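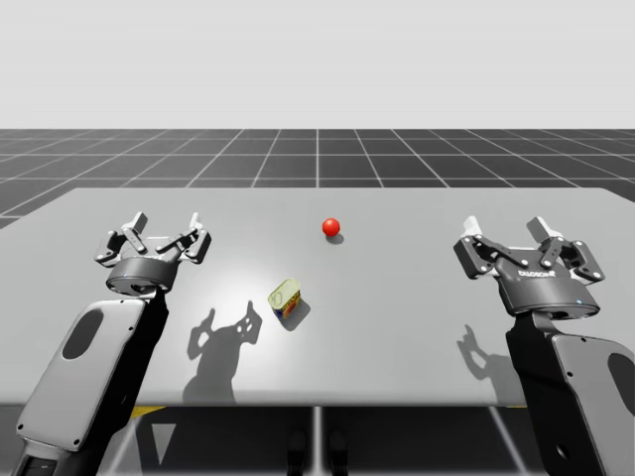
Laurinda Garcia wrote in after the last page to say she had been locked out of her account on a neighborhood site for two weeks, and that when she got back in, half her saved recipes and all her canning notes were gone. Her question was how to keep household stuff from disappearing along with a login.

Most social sites let you download your own data, and it takes less time than cleaning an oven. Look under Settings, then Privacy or Your Account. Ask for the full archive, including saved posts and messages. The link usually comes by email and expires, so download it the day it arrives.

Put the file on a computer, then copy it to a USB stick. Label the stick with masking tape and keep it in the drawer with the appliance manuals.

Recipes you use often should be printed. Saved posts are only links, and if the person who posted is suspended, the link goes dead. I lost a good pickle brine that way in August. My binder has 46 pages in plastic sleeves, which wipe clean.

If you run a group, add a second admin. Daranee Yensuk and I both have the keys to our swap group on Prondby, which has 1553 members.

If you get suspended:
Save the notice as a screenshot before closing it.
Appeal once, in a few plain sentences, and write down the date.
Don't open a second account while you wait. Many sites count that as another violation.
Check your spam folder for the answer.

Change the recovery email if it's an old work address. Mine was.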